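Tarnorness Play Room — Sensory Table and Loose Parts Check
Checked by Remedios Manalastas, Sunday, before opening. Comments in full because last time they got trimmed.
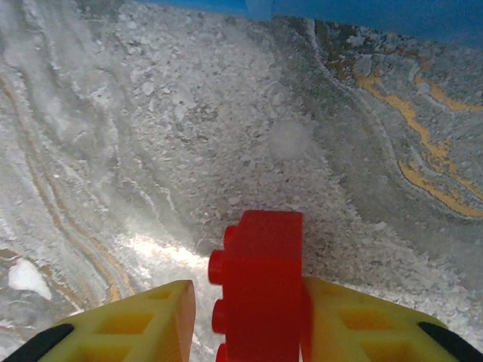 1. Building bricks, cracks and sharp corners
OK. The red ones I handled have rounded corners and sound studs. The Gatchalian catalog calls them "unbreakable." I'll believe that in January.

2. Small parts
OK for the older group only. The age sign is at adult eye level, where I doubt any parent reads it. Move it.

3. Loose filler, pale granular type
NOT PASSED. The tub label says "safe for all play" and doesn't say what the stuff is made of. I would like an ingredient sheet before I sign for it. Florence Cormier says the supplier, Cukano, promised one. Promised when?

4. Filler depth
Limit is 2 inches. Measured at the middle and both ends, fine today.

5. Bricks buried in filler
Count sheet says 55 in the set. I got 55 after two passes with the sieve. The first pass came up 13 short, so a single pass proves very little.

6. Brick cleaning
Log is initialed for every day, all in the same pen. Make of that what you will. Marked UNCONFIRMED.

7. Floor around table
Swept. Mat lies flat — the Ditero tape is holding, for now.

8. Handwashing sign and soap
Soap OK. Sign missing again.

Result: table stays closed to children until item 3 is settled. Bricks can be used on the carpet.
Follow-up: F. Cormier, items 2, 3 and 8.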